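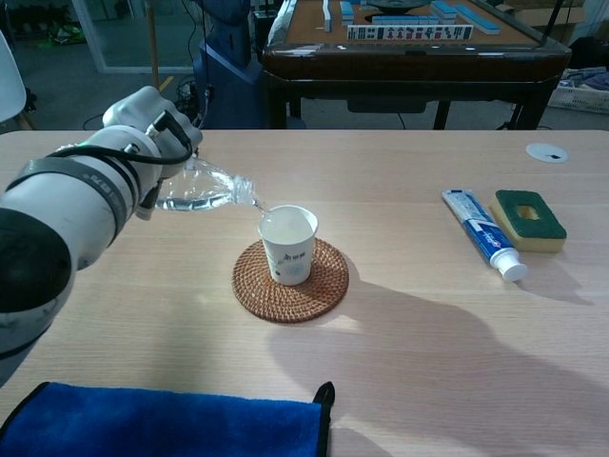 How does a raffle work?

Maybe you have been to a school fair and bought a small paper ticket with a number on it. Later somebody put a hand in a drum, took out another small paper and read the number loudly. If it was your number, you won a cake or a football. This is a raffle, and it is one of the oldest and simplest games of luck.

Two halves of one ticket

A raffle ticket has two parts, and the same number is printed on both. When you buy it, the seller tears it in the middle. You keep one half. The other half goes in the drum. The seller's half is sometimes called the stub, or the counterfoil, which is a difficult word for a small thing.

Before the draw the drum is turned many times. The papers must be well mixed, otherwise the tickets which were sold last will lie on the top and will be taken more easily. The person who draws should look away, or close the eyes.

What is my chance?

Let us imagine a raffle in the town of Prirkach. There are 90 tickets in the drum and one prize, a bicycle. Asif has bought one ticket. His chance is 1 in 90. It means that one paper in the drum can make him the winner and 89 papers can not.

His friend Uldis has bought five tickets. His chance is 5 in 90, and this is the same as 1 in 18. It is better than the chance of Asif, but look at the other side: 85 tickets still belong to other people. Uldis will probably go home without the bicycle too.

Now imagine that only 47 tickets were sold. Asif still has one ticket, but his chance is 1 in 47. He did nothing different. There are fewer papers in the drum, so each paper has a bigger chance.

Are there lucky numbers?

Many people have a number they love. It can be a birthday or the number of their house. It is nice to have such a number, but the drum does not know it. Ticket 76 and ticket 5 are the same size and made of the same paper, and the hand can not feel which is which.

People also say, "I lost three times, so now it is my turn." This is a mistake, and grown-ups make it very often - it even has a name, the gambler's fallacy. A fallacy is an idea which sounds right and is wrong. In every new raffle the drum is filled again, with new tickets. It has no memory of the last one.

Where does the money go?

If 90 tickets cost one pound each, and all are sold, there is 90 pounds in the box. Suppose the bicycle cost 76 pounds. Then 14 pounds are left, and they can go to the school library. If the bicycle was a present from a shop, all 90 pounds can go there.

Try it at home

Write the numbers from 1 to 10 on equal pieces of paper and fold them in the same way. Put them in a hat. Choose your number and draw one paper. Write down what came, put the paper back, mix well and draw again. Do it 20 times. Did your number come twice? It may come four times, or not at all. Ask somebody in your family to do the same and compare your lists.

Words to remember

Draw - the moment when the winning ticket is taken out.
Stub - the half of the ticket which goes in the drum.
Chance - how likely it is that something will happen.

Text: Nicanor Escobar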